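Participants wanted: teleoperation study on shelf restocking with two robot arms

Rorkevach Manipulation Group, Sitwood site
Study name: Kosora
Call opened: 2025-08-11

We are recruiting people to operate a pair of table-mounted robot arms by remote control. The study compares two ways of collecting demonstrations for training a control policy. No previous experience with robots is required, and for one of the two groups it is a reason for exclusion (see Eligibility).

Background

In a pilot run in June, a policy trained on 500 demonstrations placed cartons on a small slatted shelf with acceptable accuracy when the cartons started upright and well apart. Performance fell when a carton had to be placed beside one already on the shelf. We suspect the demonstrations, as all of them came from experienced operators who seldom made an error and so seldom showed a correction. The present study tests whether demonstrations from new operators, including their corrections, give a better policy for the same amount of data.

The task

Operators move single-serving cereal boxes between the tabletop and the shelf, and group them by colour. Views from the wrists, from overhead and from the side of the table are recorded together. 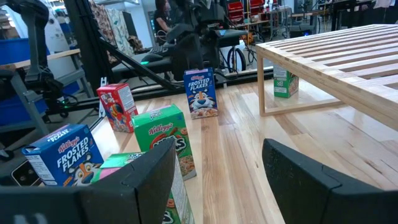
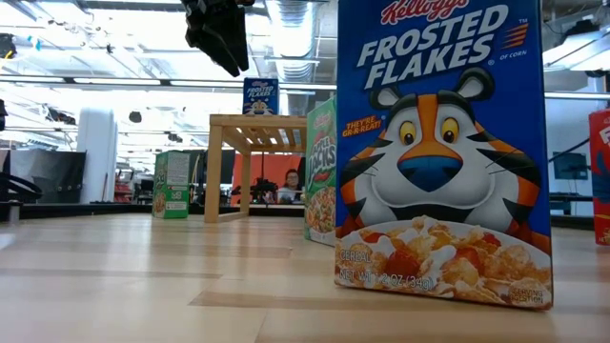 Table and shelf, from several camera positions.
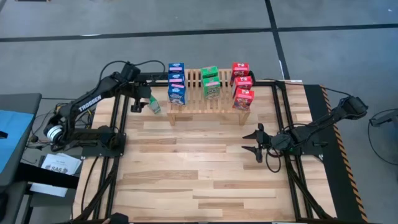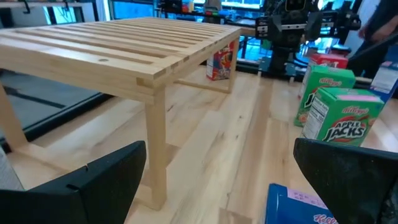
Each trial ends when the operator declares it finished or when the time limit is reached. Boxes that fall over may be picked up again, and such trials are kept. Operators are asked not to restart a trial because of an untidy grasp. The starting layout is changed between trials according to a fixed list, which is the same for both groups.

What taking part involves

Five sessions, each on a separate day, within a period of 30 days. The first session covers safety instruction, consent and practice; data from it are not used. The remaining sessions consist of blocks of trials with a break between blocks. You may stop at any point without giving a reason, and payment is made for every session you have started.

Group A receives live video from the wrist cameras only. Group B receives the wrist views and the overhead view. Allocation is random within experience level and cannot be changed on request.

Eligibility

Aged 18 or over.
Normal or corrected-to-normal vision, including colour vision.
Able to use both hands for the length of a block.
Group A: no earlier use of a teleoperated arm.
Group B: any level of experience.

Staff and students of the Rorkevach group may not take part. Members of other groups at Sitwood may apply.

Data

We record joint positions, gripper commands, camera streams and a short workload questionnaire after each block. The cameras face the workspace, but people in the room may appear in the background. Faces are blurred before any release. Demonstrations will be published under a participant code with the policy checkpoints and the evaluation script. You may withdraw your data until the release is frozen.

How to apply

Complete the screening form at the Sitwood reception desk or request a copy from the study office, Room 11, Dunne Building. Please state your previous experience with remote-controlled equipment, if any, and the times of day at which you are available. Applicants are contacted in the order in which forms arrive, until both groups are full. Those not selected will be placed on a reserve list unless they ask otherwise.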